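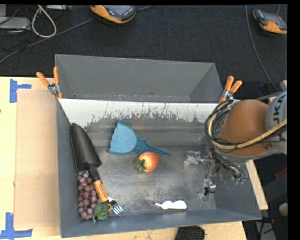 Westura Tidy Cell: bench-mounted sorting arm for mixed small items

The Tidy Cell is an arm, a gripper, a bin and the software that connects them. It picks loose objects out of a bin one at a time and puts each one where you have told it that sort of object belongs. We supply it to toy libraries, nurseries with a central store, charity sorting rooms, returns desks and workshops that end the day with a box of odds and ends.

People ask us whether it can do household chores. At present it can do part of one. It can empty a mixed box onto shelves or into trays, at its own pace, on a bench prepared for it. It cannot walk round a room picking things off the floor, and it is not sold for use in private homes. The rest of this page sets out what it will and will not do so that you can decide before asking for a visit.

What it handles

The cell is meant for mixed bins where no two neighbouring items need be the same shape. A garden trowel, a fork, a toy shovel, a bunch of artificial grapes and a small brush are all fair examples of the load. You do not have to lay them out or turn them the right way up.

Maximum item weight: 600 g
Longest item: 300 mm
Item types held in memory: no fixed limit, but see Teaching below
Bin: one, open-topped, rigid, clamped to the bench

Items that normally go well:
Rigid plastic toys with a handle or a rim
Wooden-handled hand tools within the weight limit
Artificial fruit and vegetables
Brushes, combs, spoons and spatulas
Small boxes and tubs with the lid on

Items that go well some of the time:
Forks and other flat cutlery lying directly on the bin floor
Anything tangled with something else by a loop, string or stem
Shiny or see-through items
Soft toys larger than the gripper opening

Items it should not be given:
Knives, blades and anything sharp enough to damage the fingertips
Glass and china
Clothing and bedding
Food
Anything wet

Flat cutlery deserves a further word, as it comes up at most site visits. A fork on a bare bin floor leaves very little for the fingers to close on. The cell will try it, move it a short way towards a wall and try again. After 3 failed attempts it leaves the fork and carries on with the rest. A thin foam liner in the bottom of the bin helps a good deal and can be ordered with the cell.

How it works in use

You tip the load into the bin and press Start. The cell looks into the bin, chooses the item it rates easiest, picks it and places it. Then it looks again. It does not plan the whole bin in advance, so items that slide or roll between picks cause no trouble.

When only items it cannot manage are left, it stops, lights the amber lamp and shows a list of them on the screen. Somebody then takes them out by hand. With the toy loads we use at our Drernbridge workshop there are usually one or two left at the bottom.

It is slower than a person. An adult with both hands free will clear a small bin well before the cell does. Sites that are pleased with it tend to run it after closing, from 6 pm or so, and collect the results in the morning. Sites that wanted the bin cleared while people waited have generally sent it back, and we now ask about this on the enquiry form.

Teaching new items

A new item type is taught by showing it to the cell in 7 different positions in the bin and naming its destination on the screen. Most staff manage this alone after the first day's training. Similar items can share a name: all toy shovels can be one type, whatever their colour.

With a very long list of types the cell begins to confuse those that look alike from above. If your sorting depends on telling one short-handled brush from another, please send us a few of each before ordering. We will try them and tell you the result in writing.

Setting up the bench

Sturdy table or bench, level, not on castors
Clear space on all sides of the arm's reach, marked out and kept free
Bin held at both sides with clamps
Corners of the working area marked with tape so that the bin can be put back in the same place after cleaning
Even overhead light, no direct sun on the bin
One 13 A socket for the cell and one spare

Cables should be kept off walkways. We fit a floor cover where they have to cross one.

The bin is a wearing part. The coating on the inside becomes scratched with use and this does not affect picking. Replace the bin if a wall is bent or if an edge has become sharp.

Safety

The cell comes with an emergency stop on a lead and a guard which halts the arm when somebody steps inside the marked area. A risk assessment must be carried out at your site before first use. Our engineer will bring a draft and go through it with you, but it has to be signed by the person responsible for the premises.

Children must not be present in the room while the arm is powered. Nurseries should plan for this. A lockable storeroom is suitable, a corner of the playroom is not.

What customers have found

"We had it clearing the returned toy boxes from March onwards. It does the boring two thirds. The last third is still us, and I had hoped for better with the cutlery sets, but I would not go back to doing all of it by hand."
Vlasta Koubek, Kestthorpe Toy Library

Kestthorpe runs one cell with two bins, changing over once in the evening. They bought the foam liner in their second month.

Versions

Tidy Cell Standard. Arm, two-finger gripper, one bin, clamps, screen, stop button. Sorts to as many as six trays.

Tidy Cell Mahuika. As Standard, with a longer reach and a shelf rack in place of trays. Needs a bench fixed to the floor or wall.

Both versions use the same fingertips, which are sold in pairs and change without tools. Expect to replace them more often if the load includes metal tools.

Hire and purchase

Either version can be bought outright or hired by the month. Hire includes fingertips, one spare bin and telephone support. We recommend a month's hire first to anyone whose load is not mainly toys. If you go on to buy, the first month's hire is taken off the price.

Delivery and fitting take one working day. Please make sure the bench is in place and that a parking space is available for the van.

Enquiries

Arnar Bach deals with site visits and trial loads. Use the enquiry form and put "Tidy Cell" in the subject line. It helps to include a photograph of a typical box before sorting, the number of places the items need to end up, and the hours when the room is free.

Trial loads may be posted to the Drernbridge workshop in one box. Label it with your name and a return address, and leave out anything you would be sorry to lose.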